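Husham Town Talk > Local Government > Doucette Street parking

culvert_kid
15 May 2018
Anyone else at the council meeting? They put off the vote on taking out the parking on Doucette Street for a bike lane. Comes back in July.

nokska_road
I was there. The plan removes 26 spaces between the library and the bridge. Staff say the Ravus lot can absorb them. I park in the Ravus lot every day and it is full by nine.

tallpines
It is full because it's free. Put meters in and there will be room.

nokska_road
Meters are a separate item and they aren't in this plan. Read the packet.

tallpines
I did read it. Page 13, second option.

culvert_kid
He's right, it's there. Cost is $500 per meter, no installation figure given.

millrace
We have a shop on the street. Our petition has over 1,000 names on it and I don't think two of the council members have looked at it. Older customers will not walk up from Ravus in winter.

tallpines
Half the people on that petition don't live in Husham. I'd still like to see the bike lane tried for one summer with cones before anybody pours concrete.

millrace
A trial I could live with. Put that in writing to the clerk and I'll sign it.

culvert_kid
Written comments close the Friday before the July meeting. Clerk's office or the drop box on Nokska Road.
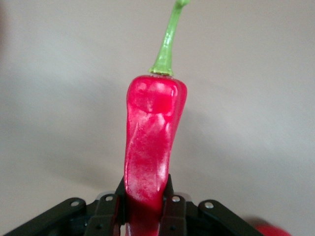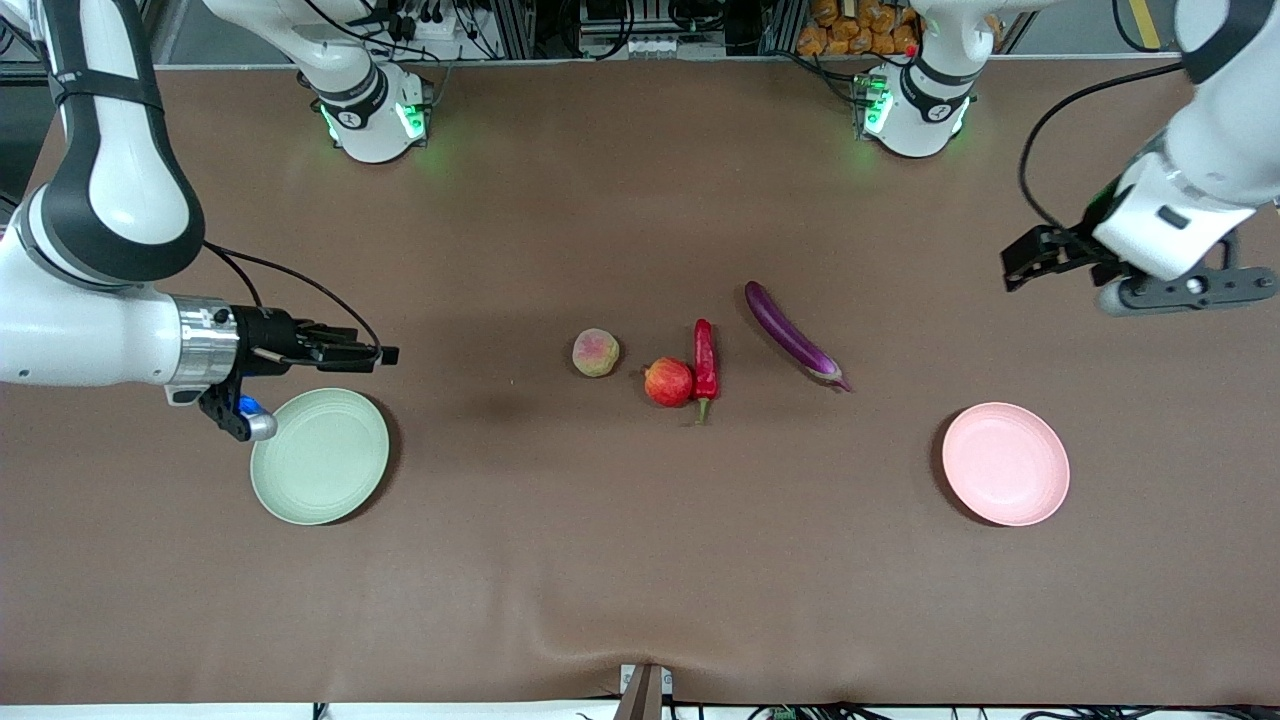
Red pepper, top; brown table and plates, bottom.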